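Blue tape

12 shares | 5 comments

Blue tape is an everyday name for several adhesive tapes that have little in common beyond their colour. The term most often means painter's tape, a crepe paper tape meant to come away from a wall without taking the paint with it, but it is also used for glossy plastic packing tape, for electrical tape and for the thin film sold for bundling and surface protection. Shops and households use the name loosely, and a good deal of the advice written about "blue tape" is wrong for at least one of the products it might refer to.

Colour and meaning

The colour is commonly taken as a sign of low tack. There is little to support this as a general rule. Blue dye can be added to almost any backing, and a strong packing tape may be the same shade as a gentle masking tape beside it on the shelf. Sheen is a slightly better guide. Crepe paper is dull and finely ridged, and tears by hand. Plastic film is shiny, stretches or splits before it tears, and usually needs a blade. Even so, some coated papers have enough shine to mislead, and the label inside the core remains the only dependable source, where it hasn't fallen out.

The claim that blue was chosen because it shows up well against most household paint is repeated often and seldom sourced. It may be true. It does not explain why the same tape is also sold in green, yellow and purple.

The roll

Tape and film are both wound under tension, and the outer turns of a roll record how it has been handled. Fine wrinkles and pale streaks on a glossy surface can come from air caught between layers, from uneven winding or from an end that was pressed back down crooked. It is not usually possible to say which by looking.
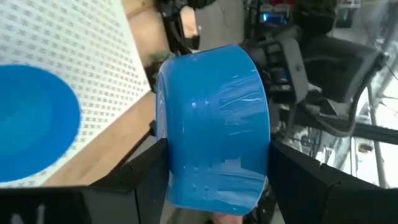
A glossy blue roll, tape or film, with creases toward its right rim.

Wrinkles are widely described as a sign of old stock. Emiliano Valdovinos, whose household column in the Addale paper ran for 8 years, disputed this and argued that most creasing was done in the kitchen drawer. His test was a simple one: pull off the first 2 turns and look at what lies underneath. If the next layer is smooth, the trouble is only on the outside. He offered no figures, and the test says nothing about whether the adhesive is still good.

Household use

At home, blue tape of one kind or another is used for labelling freezer containers, marking where shelves will go, closing boxes and holding parts together while glue sets. Paper tape takes pen well. Film does not, and ink from a ballpoint tends to skip or rub away.

Food is a separate matter. A roll left on the kitchen table among the plates does no harm, but tape should not be assumed suitable for direct contact with food, whatever its colour. Packets marked "kitchen safe" rarely say what was tested.

Removal

Makers generally print a number of days within which painter's tape is supposed to lift cleanly. These figures assume an indoor wall, cured paint and no direct sun — conditions that many rooms do not offer. An informal trial run by the Ocampo hardware store in Fostusdale used roughly 800 strips on painted board and found that strips near a window left residue well before the printed limit. The trial is often quoted, although the store sold a competing tape under the Rorkance name at the time, and the strips were not all applied by the same person.

Warm water and a little dish soap will shift fresh residue from most hard surfaces. Hair dryers are also recommended, with mixed results, and can soften the paint as readily as the glue.

Storage

Rolls are best kept flat, out of the sun and away from the stove. Keeping tape in the fridge is a persistent suggestion with no clear benefit. Folding the loose end under by a centimetre makes it easier to find again, at the cost of a centimetre of tape.

See also: masking tape; packing tape; cling film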